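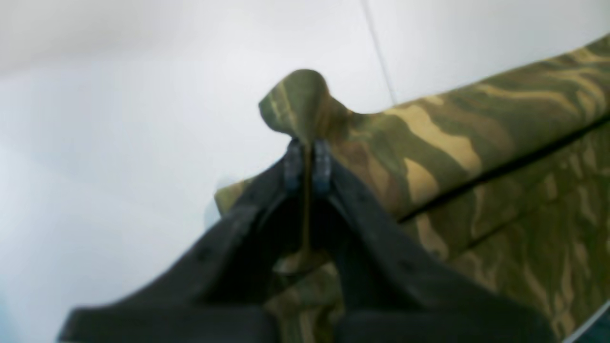 Sodham Shared Workshop – Arm Group

March 31, 2018

Bench 2, arm build. Writing this up fast before I have to give the bench back.

Goal today: get the gripper to pinch a fold of cloth and keep it. Not a block, not a bottle, cloth. Camo fabric, because it has enough pattern for the wrist camera to find something to look at. Plain gray sheet was hopeless last time, all one blob.

Done:
– new finger pads on, both sides. Old ones had gone shiny.
– fingers re-squared on the carriage. Left one was toed in a hair, shimmed with a strip of soda can.
– Rirnik board reflashed, old config restored from the SD card. Took three tries, the card reader on the shop PC is flaky, use the other one.
– cable tie on wrist camera lead moved back so it stops rubbing at full roll.

Grip command was 1516 to begin with. Closes fine, fold slides out as soon as the wrist lifts. Went up in small steps. 1721 holds. Past that the servo buzzes and I dont like the smell, so 1721 is the number until somebody shows me a better one. Wrote it on tape on the base as well.

Ran 19 pinches at 1721, same start pose, cloth tugged back into place by hand in between. 6 dropped. Rest held through the lift and the short hold after. Of the drops, most were the arm coming in too high and only getting the very top of the fold, pads close on next to nothing and it pops out. When it grabs low, at the base of the fold so the cloth flares out over the pads, it stays put. So it's an approach height thing more than a force thing. Should have seen that before messing with the grip value all morning.

Other stuff noticed:

Fabric bunches down between the fingers under the pads. Looks harmless but on two runs it got dragged along when the fingers opened and the release was late. Maybe open wider before backing off. Maybe chamfer the inside edge of the fingers. Try the wide open first, its one line.

Camera focus is set for stuff further out, fingers come up soft in the picture. Can live with that, the print on the cloth is what I need. Don't touch the focus ring!! It has a dab of nail polish on it now.

White background is good. Keep it. Threshold for cloth vs not-cloth worked without any tuning. The thin gray line in the white hasn't bothered it so far, but mask it out anyway if the arm gets moved over to that side.

Lights: overheads only, desk lamp off. With the lamp on, the shadow under the fold got read as part of the pattern and the target jumped around.

Power supply is still the borrowed Adomaitis one. Label it. Current limit knob drifts if you bump it, check before every session. I lost half an hour to this back in November and nearly did again today.

Erari motion script: the "settle" wait before closing is too short. Arm is still swinging a little when the fingers come in, you can hear it. Doubled the wait, seems better, haven't run enough to say. The script also still prints the wrong joint name for the wrist (says elbow). Known, ignore, will fix it when I'm in that file next.

To do next time:
– drop approach height, rerun the same set so the two can be compared
– wide open on release
– servo temperature after a long run. Need a stick-on sensor, none in the drawer, ordered nothing yet
– back up the config somewhere thats not the SD card
– spare pads, cut from the same sheet. Sheet is behind the drill press
– find the 2 mm hex key. Checked the tray, the floor, my pockets

If you use the bench before me: leave the base clamped where it is please, the pose file is only good for that spot. E-stop is on the left now – moved it because I kept leaning on it. Cloth can stay where it is too.

Packed up, supply off at the wall, config on the stick in the top drawer. Left the pads on.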